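조석표

쿨포트 항만사무소에 첫 출근한 날, 나트나엘 월데마리암은 책상 하나와 자 하나, 그리고 전임자가 두고 간 목캔디 한 통을 받았다. 자는 눈금이 지워져 있었고 목캔디는 한 덩어리로 굳어 있었다. 직함은 조석표 교정 담당이었다. 면접에서 그는 바다를 좋아한다고 말했는데, 면접관이었던 캐서린 거스리는 그 대목에서 처음으로 서류에 뭔가를 적었다. 나중에 보니 '교정 경험 없음'이라고 적혀 있었다.

거스리 씨는 그 사무소에서 30년을 일했다. 그동안 소장이 여러 번 바뀌었고 건물 벽 색도 바뀌었지만 조석표 표지는 그대로였다. 파란 바탕에 닻이 있고, 닻 밑에 '쿨포트 및 인근 해역'이라고 쓰여 있었다. 인근 해역이란 아크게이트를 말했다. 헤델은 거기 들어가지 않았다. 헤델이 더 가까웠지만 헤델에는 헤델 조석표가 있었고, 그 표지의 닻이 우리 닻을 베낀 것이라는 이야기가 이쪽에서는 정설이었다. 저쪽에서는 반대로 말했다.

"숫자만 보면 돼요. 바다는 볼 필요 없고."

거스리 씨가 첫날 한 말은 그게 다였다. 나트나엘의 자리는 창을 등지고 있어서 바다를 보려면 의자를 돌려야 했는데, 의자는 돌아가지 않는 종류였다.

일은 단순했다. 계산은 먼 도시의 큰 기관에서 해서 보내준다. 그걸 맥키넌 인쇄소가 조판한다. 맥키넌에서 교정지가 오면 원본과 나란히 놓고 자를 대고 한 줄씩 내려간다. 만조, 간조, 만조, 간조. 날짜가 바뀌면 한숨을 쉬고 다시 만조. 나트나엘은 사흘째부터 꿈에서도 만조와 간조를 읽었고, 꿈속의 숫자에서 오자를 찾아내 잠에서 깨기도 했다. 아침에 확인하면 그런 줄은 어디에도 없었다.

진짜 오자는 그가 놓쳤다.

새 조석표가 나온 뒤 첫 항의는 2018년 11월 26일에 들어왔다. 이듬해 것이 벌써 나와 있었지만 문제가 된 건 부록이었다. 부록에는 11월 나머지 날들의 조위가 실려 있었다. 새 표를 일찍 산 사람들에게 주는 일종의 덤인데, 거스리 씨의 전전임 소장이 고안한 뒤로 없애자는 말을 꺼낸 사람이 없었다. 그 부록의 한 칸에 만조 높이가 597센티미터라고 적혀 있었다. 원본은 428이었다.

"어쩌다 428이 597이 됩니까?" 소장이 물었다.

물을 만한 질문이었다. 숫자 하나가 틀린 것도 아니고 자리가 바뀐 것도 아니었다. 맥키넌 쪽에 전화를 걸자 늙은 조판공이 한참 종이를 뒤적이더니, 597은 그 주에 찍은 다른 주문의 부수라고 했다. 어느 결혼식 청첩장이었다. 신랑 쪽 친척이 많았다고 한다.

"그러니까 우리 만조가 청첩장 부수란 말이지요."

"그날 양쪽 일을 같이 했거든요." 조판공은 그 말로 설명이 끝났다고 여기는 듯했다.

소장은 정오표를 내자고 했다. 거스리 씨는 반대했다. 정오표를 내면 헤델에서 안다는 것이다. 헤델 항만사무소는 쿨포트의 정오표를 액자에 넣어 복도에 걸어둔다는 소문이 있었고, 그 복도가 꽤 길다는 소문도 있었다. 그리하여 사무소는 가장 오래된 행정 절차를 택했다. 기다려보기로 한 것이다.

기다리는 동안 마을이 먼저 움직였다.

쿨포트 사람들은 조석표를 믿었다. 믿는 정도가 지나쳐서, 부두에 나가 물이 어디까지 찼는지 눈으로 보고도 집에 돌아와 표를 펼쳐 확인하는 사람들이 있었다. 그런 마을에서 표에 597이라고 적혀 있으면 597인 것이다. 방파제 옆 식당은 지하 창고의 감자를 이층으로 옮겼다. 선주들은 밧줄을 길게 고쳐 맸다. 목사는 설교 본문을 바꿨다. 무엇으로 바꿨는지는 짐작하는 대로다. 철물점은 모래주머니를 내놓으면서 값을 올렸다가 욕을 먹고 내렸는데, 내린 값이 원래 값보다 비쌌다.

나트나엘은 점심을 사러 나갔다가 그 모든 것을 보았다. 감자 자루를 든 식당 주인이 그를 불러 세웠다.

"항만사무소 분이지? 이번 물이 그렇게 높다며."

그는 아니라고 말할 참이었다. 인쇄가 잘못됐다고, 청첩장 때문이라고. 그런데 사무소의 공식 입장이 기다려보기인 이상 말단 교정 담당이 길에서 정정을 발표해도 되는지 알 수가 없었다. 규정집에도 감자에 관한 조항은 없을 것 같았다.

"표에 그렇게 나와 있습니다." 그가 말했다. 틀린 말은 아니었고, 그래서 오후 내내 속이 좋지 않았다.

그날 저녁 그는 거스리 씨에게 사람들한테 알려야 하지 않겠느냐고 했다. 거스리 씨는 외투를 입다 말고 한쪽 팔만 꿴 채로 대답했다.

"알려서요?"

"감자를 다시 내려놓겠지요."

"내려놓으면 그다음부터는 표를 안 믿어요. 안 믿는데 어느 해에 진짜 높은 물이 오면 그때는 감자를 누가 올려요?"

그 말에는 어딘가 구멍이 있었는데 나트나엘은 집에 가는 길 절반쯤에서야 그 구멍을 찾았다. 틀린 표를 믿게 두면 낮은 물도 믿는다는 것이었다. 597을 428로 잘못 찍었다면 어쩔 뻔했는가. 그는 되돌아가서 말하려 했지만 사무소 불은 꺼져 있었고, 좋은 반박이 대개 그렇듯 밤을 넘기자 별로 좋지 않아 보였다.

문제의 날 아침, 마을은 방파제에 나와 있었다. 아크게이트에서도 구경꾼이 왔다. 보온병을 든 사람, 접이의자를 편 사람, 개를 데려온 사람이 있었고, 헤델에서 온 게 분명한 남자도 하나 있었다. 헤델 사람은 쿨포트 바다를 볼 때 고개를 약간 기울인다. 소장은 감기에 걸렸다고 했다. 거스리 씨는 나왔다. 나트나엘은 그 옆에 서서 검조주를, 그러니까 눈금이 칠해진 기둥을 보고 있었다. 입사하고 처음으로 근무 시간에 바다를 보는 셈이었다.

물이 올라왔다. 물은 늘 그러듯이 서두르지 않았고 사람들이 보고 있다는 사실에도 별 관심이 없어 보였다. 400을 넘자 누가 "오네" 하고 말했다. 420을 넘자 식당 주인이 모자를 벗었다. 이유는 본인도 몰랐을 것이다. 그리고 428에서 물은 멈추었다.

멈추었다고 하면 정확하지 않다. 찰랑거리면서 그 근처에 있었다. 사람들은 기다렸다. 표에는 597이라고 되어 있었고 아직 시간이 남았다고 믿는 사람도 있었다. 물이 내려가기 시작했을 때도 한동안 아무도 움직이지 않았다. 도움닫기를 하러 물러나는 것일 수도 있었다.

마침내 개가 먼저 집 쪽으로 갔다.

"안 왔네." 식당 주인이 말했다. 실망한 목소리였다.

"많이 줄었어." 철물점 주인이 받았다. "올 게 안 왔으면 어디 딴 데로 갔겠지."

사람들의 시선이 헤델에서 온 남자에게로 갔다. 남자는 고개를 똑바로 세우고 자기는 아크게이트 사람이라고 했지만 믿는 이가 없었다. 정오가 되기 전에 쿨포트의 물 일부가 헤델로 갔다는 견해가 술집에 자리를 잡았고, 저녁에는 헤델이 일부러 가져갔다는 쪽으로 다듬어졌다. 무엇에 쓰려고 가져갔는지에 대해서는 의견이 갈렸다.

다음 날 아침 거스리 씨의 책상에 편지가 와 있었다. 선주 모임에서 보낸 것으로, 두 가지를 요구하고 있었다. 첫째, 모자라는 169센티미터에 대해 해명할 것. 둘째, 내년에는 바다가 표를 지키도록 조치할 것.

거스리 씨는 편지를 두 번 읽고 서랍에서 맥키넌의 교정지를 꺼냈다. 문제의 쪽, 문제의 줄 옆에 연필로 작은 확인 표시가 되어 있었다. 나트나엘은 그것을 보고 얼굴이 달아올랐다. 그러나 그의 표시는 갈매기처럼 생겼고 이건 갈고리 모양이었다.

"이건 제 게 아닌데요."

"알아요."

거스리 씨는 돋보기를 벗어 접었다. 그 주에 나트나엘이 하루 앓아누웠고, 부록은 그날 들어왔다. 30년 동안 그런 칸을 몇 칸이나 읽었는지 그는 묻지 않았고 그녀도 말하지 않았다. 밖에서는 누가 감자 자루를 도로 끌고 내려가는지 계단 부딪치는 소리가 났다.

"왜 말씀 안 하셨어요?"

"뭐라고 해요. 청첩장이 높이 들어왔다고요?"

그녀는 잠시 교정지를 내려다보다가 지우개를 집었다. 그러더니 도로 놓고, 새 종이를 꺼내 선주 모임에 보낼 답장을 쓰기 시작했다. 첫 줄은 금방 나왔다. 귀하의 관심에 감사드립니다. 둘째 줄에서 펜이 섰다.

"청첩장 신랑이 누구래요?" 그녀가 물었다.

"안 물어봤습니다."

"물어봐요. 사람이 그렇게 많이 왔으면 잔치가 어땠는지라도 알아야지."

나트나엘은 전화를 걸었다. 조판공은 이번에도 종이를 한참 뒤적였다. 결혼식은 헤델에서 있었고, 날씨는 좋았으며, 하객이 예상보다 적게 와서 음식이 많이 남았다고 했다. 나트나엘은 그대로 전했다. 거스리 씨는 펜을 든 채 듣고 있다가 둘째 줄을 쓰기 시작했다.

그는 자리로 돌아가 굳은 목캔디 통을 책상 모서리에 두드렸다. 한 조각이 떨어져 나왔다. 맥키넌에서 새 교정지가 와 있었다. 그는 눈금 없는 자를 첫 줄에 댔다. 만조였다.

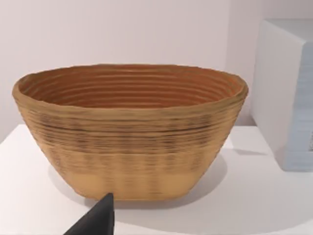
같은 항구인데 만조 시각이 왜 날마다 조금씩 늦어지나요?

지구가 한 바퀴 자전하는 동안 달도 같은 방향으로 공전하여 조금 앞으로 나아가 있기 때문입니다. 항구가 달에 대해 전날과 같은 위치에 오려면 지구가 그만큼 더 돌아야 하고, 그래서 만조도 대체로 매일 한 시간이 조금 못 되게 늦어집니다. 늦어지는 폭은 날에 따라 다르고 지형의 영향도 받으므로, 정확한 시각은 해당 항구의 조석표를 보아야 합니다.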